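Ticket: Mulligan wool coat, lining and missing belt loop
Shop: Nevau Vintage
Status: Solved
Opened: December 28, 2021

Customer message
Hello! My Mulligan coat came this morning and I love it, the colour is even better than on your page! Two things though. The lining has come away at the left cuff, and there is a belt loop on the right side but none on the left. The listing said "no repairs needed". Can I fix these myself or should I send it back? I would much rather keep it!

Reply from Vitória Coelho, Nevau
Oh, I'm so glad it's gone to someone who loves it! And sorry about the cuff – I checked that coat over and missed it completely. Could you turn the sleeve inside out and tell me whether the lining fabric is torn, or whether only the stitches have gone?

Customer message
Only the stitches. The fabric is perfect, a lovely slippery bronze. The gap is 9 cm long.

Reply from Vitória Coelho, Nevau
Brilliant, that's the easy one! Pin the lining back along the old fold (you should still see the crease), leave a tiny bit of slack so the sleeve doesn't pull, and slip stitch it with a single thread. Please don't iron it flat afterwards, these linings mark terribly.

For the loop, have a look inside the left side seam at waist height. The Wererwood coats from the same years had thread loops, and they often snap and leave a little tail behind.

Customer message
Found the tail! Two little brown threads, exactly where you said. What do I use to make a new one?

Reply from Vitória Coelho, Nevau
Hooray! Buttonhole thread, four strands, worked over with blanket stitch until it feels like cord. Measure the right one first so they match. I've put a reel of dark brown in the post from our Grevutmont shop, plus a refund of 15 euros for the trouble. The listing has been corrected too.

Customer message
Cuff done last night, loop done this morning, and the belt sits level at last! Thank you so much, I'm wearing it to lunch today.

Ticket closed by customer.

Attachment 1
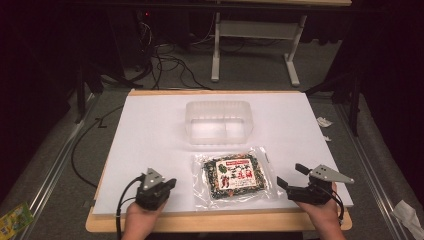
Bag of seasoned seaweed and clear container on a white board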